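Chapter 4
Laundry Work at Home

In this chapter
Sorting and loading
Front loaders, doors and gaskets
The laundry corner — sink, counter, floor
Keeping a wash log

Key words: load, drum, gasket, colorfast, pretreat, lint

Chapter 3 dealt with fibers. Now the wash itself. Most of the damage done to clothes at home happens before the machine is even running — wrong pile, full pockets, a zipper left open. Raymonde Gagnon, who ran the hotel laundry at Grivorora, made new staff empty pockets for a whole shift before they touched a dial. Dull work. Worth it.

Start with three piles. Whites, lights, darks. Navy goes with darks, always, and a new navy item goes in alone the first couple of times. Check the care label. Then pockets, zippers, cuffs. Turn knits inside out.
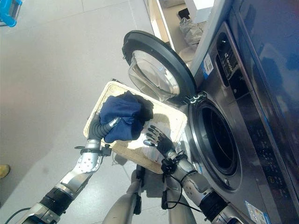 Carry a small pile at a time in something shallow, so you can see what you have. A deep hamper hides socks. Put things in one by one and shake out the folds; a bunched garment doesnt rinse well in the middle. Don't pack the drum. You should be able to fit a hand in above the clothes.

Look at the gasket before closing the door. Coins, hair, a sock caught in the fold. Wipe it after the last load of the day and leave the door open a while.

4.1 The laundry corner

Small rooms work fine if the order is right. Dirty things in on one side, clean things out the other. A sink close to the washer is the best thing you can have — collars and stains get treated there and go strait into the drum. Trash bin within reach for lint and tags. Stacked units save floor but put the dryer up high, so shorter people need a step stool. Flat on the floor, all four feet down, before anyone climbs.
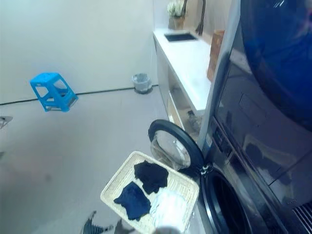
Fig. 4.2 A laundry corner with stacked washer and dryer, counter and sink, and a blue step stool.

Before you read on
Draw your own laundry space, or one you know. Mark where dirty clothes wait. Mark where clean ones land. Do the two paths cross? Bring the drawing to class, we use it again on page 118.

Then start the wash log. One line per load: pile, setting, time in, time out, anything that went wrong. Keep it going through July.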